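Flesuvo bringt das Kleinregal zurück in die Wohnung

Hirnesard, im September. Der Möbelhersteller Flesuvo erweitert sein Programm um Lai, eine Serie kleiner, farbiger Regale für Küchen, Flure und jene Ecken, in denen bisher ein Umzugskarton vorläufig seit vier Jahren steht. Die Serie ist ab sofort im Werksverkauf Hirnesard und in der Filiale Arville erhältlich.

Vorausgegangen war eine Befragung von 140 Haushalten. Das Ergebnis überraschte im Unternehmen niemanden, der selbst eine Wohnung hat: Stauraum fehlt überall, und wo er vorhanden ist, steht ein Raclettegerät darin.

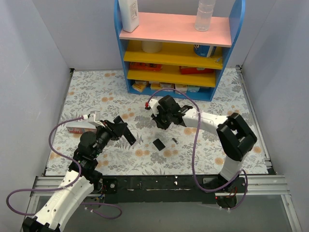
Kleines Regal in Blau, Rosa und Gelb, mit Flaschen auf dem obersten Brett.

Lai setzt auf kurze Wege und geringe Ansprüche. Die Modelle tragen je Boden bis zu 25 Kilogramm, was für Konserven reicht und für gesammelte Jahrgänge von Wohnzeitschriften knapp wird. Der Aufbau kommt mit einem einzigen Schlüssel aus. Ein zweiter liegt bei, weil der erste erfahrungsgemäß unter den Kühlschrank rutscht.
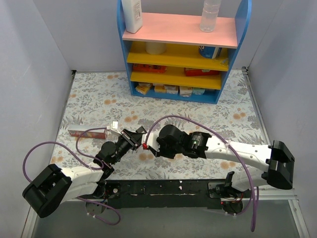

Bei den Farben hat sich Flesuvo gegen die Mode der vergangenen Jahre entschieden. Grau, Greige und das besonders mutige Dunkelgreige bleiben der Serie Hirnesard Classic vorbehalten, die weiterhin lieferbar ist und sich leider sehr gut verkauft.

Die ersten 100 Käufer in Arville erhalten einen Satz Ersatzschrauben. Wer ein altes Regal mitbringt, bekommt 50 Euro gutgeschrieben, sofern es den Transport übersteht. Umzugskartons werden nicht in Zahlung genommen.

Pressekontakt: Flesuvo, Abteilung Kommunikation, Hirnesard. Muster für Redaktionen auf Anfrage, Rückgabe erwünscht.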